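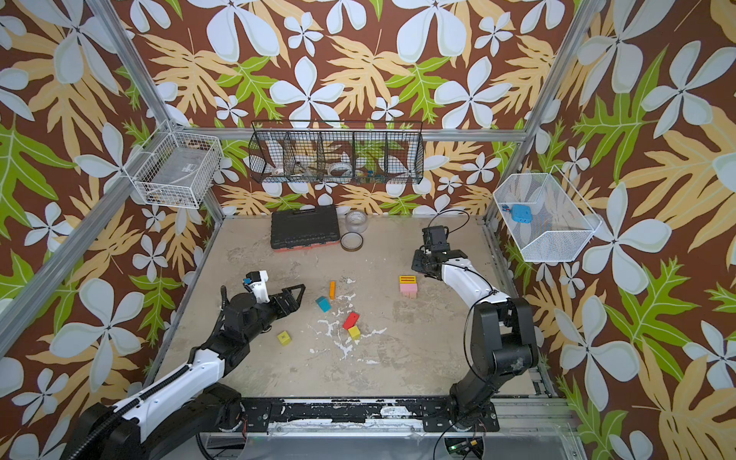

The **Revero bench cell** is a two-arm robot workstation used for handling small objects on a flat work surface. It consists of an aluminium extrusion enclosure, a pair of arms bolted to a common bar at the front, and a set of wall baskets for tools and spare parts. The design was drawn up at the Prastetti workshop and is also in use at Bastos, where several details of its upkeep were worked out. This article covers the assembly, routine care and repair of the cell.

## Enclosure

The enclosure is built from silver aluminium rails with upright posts at the two back corners. A horizontal rail crosses the back just above the floor, and another closes the front edge. The walls are panels covered in patterned wallpaper – in the Revero cell, white flowers with tan and lime-green leaves on dark brown. Paper was chosen at Prastetti as it can be changed in an afternoon without taking the rails apart. Old paper is stripped before new paper goes on, as a double layer lifts at the corners.

The work surface is pale beige. It marks easily, and smudges and scuffs build up in the middle, where both arms can reach. The usual practice is to leave surface marks alone and to replace the sheet only when it is dented or no longer lies flat.

## Arms and mounting bar

Both arms stand on a black bar with a row of bolt holes. The bar sets the distance between the bases, and for this reason it is never loosened at the same time as an arm. If a base has to come off, the other arm stays bolted down so that the bar keeps its position.

Each arm ends in a parallel gripper. The fingers are treated as wearing parts. They are checked by closing them on a strip of card at low force: if the card can be pulled out from one side, the fingers are out of line and the screws are slackened, squared and tightened again. Worn fingers are always changed in pairs.

The cables need more care than any other part of the arms. A run pulled tight at full reach will work loose at the connector, while one left too long can catch on the opposite arm. After any change the arm is moved by hand, with the power off, through its whole range, and the loop is watched at the wrist and elbow. Corrugated sleeve is used where a cable bundle rubs against a link. Sleeve that has split is replaced and never taped.

## Setting up

A newly built or rebuilt cell is set up in this order:

1. Level the floor, then tighten the front and back rails.
2. Bolt the mounting bar to the frame and check it against the front rail.
3. Fit the left arm, then the right.
4. Route and secure the cables.
5. Bring each arm to its home position separately.
6. Fit the wrist cameras and carry out calibration.

Calibration uses Prarkuvow, the control program written for the cell. Each arm visits 62 points in turn, and the program stores the difference between the commanded and measured positions. Both arms have to be calibrated again if the bar is moved, even if only one base was touched. A change of gripper fingers calls for a shorter check of 9 points.

Small wooden blocks serve as test pieces after calibration. They are set down loosely, some at an angle and some stacked, and each gripper is made to pick them up at slow speed. Blocks with damaged edges are kept for this test, but are not used for measuring grip width.

## Routine care

The log kept at Bastos counts running hours for each arm. Finger screws and camera mounts are checked at every start. At 249 hours the joint covers are wiped down and the base bolts are tested with a torque wrench. At 700 hours the wrist cable is replaced whether or not it shows damage. This last rule was added on 12/02/2018, after two cables at Bastos failed inside the sleeve, where the wear could not be seen.

Camera lenses are cleaned with a dry cloth only. Camera mounts are light parts and crack if overtightened, so a spare is normally kept in one of the wall baskets along with tape and hand tools. The baskets hang high enough to leave the floor clear, though items can also be stored against the back wall if they stay outside the programmed reach of the arms.

## Common faults

| Fault | Usual cause | Remedy |
|---|---|---|
| Gripper closes off centre | Fingers out of line | Square the fingers, run the short check |
| Camera picture drops out at full reach | Wrist cable too tight | Reroute with a wider loop |
| Both arms miss by the same amount | Mounting bar has shifted | Reset the bar, calibrate both arms |
| One arm misses, the other is correct | Loose base bolt | Tighten the bolt, calibrate that arm |
| Arm stops near the home position | Cable caught under the base | Power off, free the cable, home again |

A fault that comes back after two repairs is entered in the log as a cable fault until shown otherwise, and the full run is replaced from wrist to base.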